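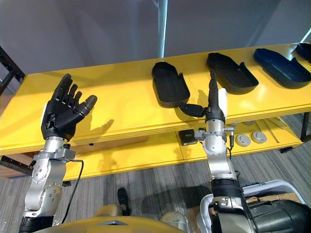 Shoe-shaped trays on the yellow table, lower shelf beneath.

Tray layout on the yellow table: revised placing

The layout for the shoe-shaped trays has been revised, and the new rules apply from Aug 8, 2023. They cover the top surface only. The lower shelf stays under the old arrangement until the labels have been reprinted.

Each tray has a toe end, which is rounded, and a heel end, where the wall is raised. Under the old rules the heel faced whichever way the person putting it down happened to be standing. Checks on the Ludach stock in spring found that most mixed pairs came from this habit. A left and a right are easy to tell apart when both toes point the same way, and much harder when one is turned.

The revised rules are as follows.

Trays are placed in a single row along the length of the table, toe to the back, heel to the front edge. Small differences in angle are acceptable. A tray lying with its heel to the side is to be turned before the next one goes down.

The gap between neighbouring trays is 80 mm, measured at the widest part of the sole. The distance from the heel wall to the front edge of the table is 30 mm. Both can be checked with the card gauge kept in the Vellbridge drawer.

Black and navy trays may share a row. The two are hard to separate by eye under the present lamps, as the yellow top is glossy and throws light back up at the side walls. Colour should be read from the inside of the heel - the outside is unreliable.

Trays are lifted by the heel wall. Lifting by the side walls is discouraged, as these are low and give little to hold. 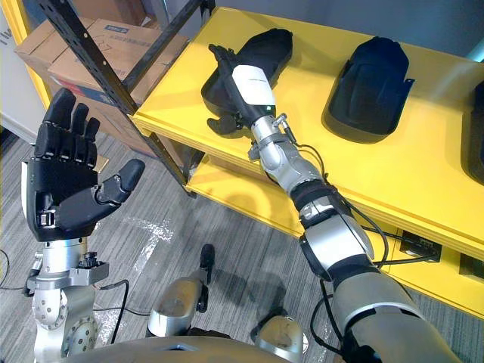
Ludivine Mallet writes that the 80 mm gap is generous for the smaller sizes and leaves the row longer than it needs to be. She would prefer 53 mm for anything under the middle size, with the present figure kept for the rest.

The point has been noted. A second gap would need a second gauge, and the two would have to be marked clearly enough not to be confused. Marichka Ivanyshyn is cutting a trial pair from the Katitov board, and the smaller spacing will be tested on three rows before any change is made.

Soft pieces are not covered by the 80 mm rule. They do not hold their outline as a rigid shell does, so a measured gap means little. They go in the same row, at the left end where possible.

Cleaning of the top is unchanged: damp cloth, then dry cloth, front edge band last. Gauges found to be worn should be handed to Albane Courtois. The lower shelf will be dealt with in the November issue.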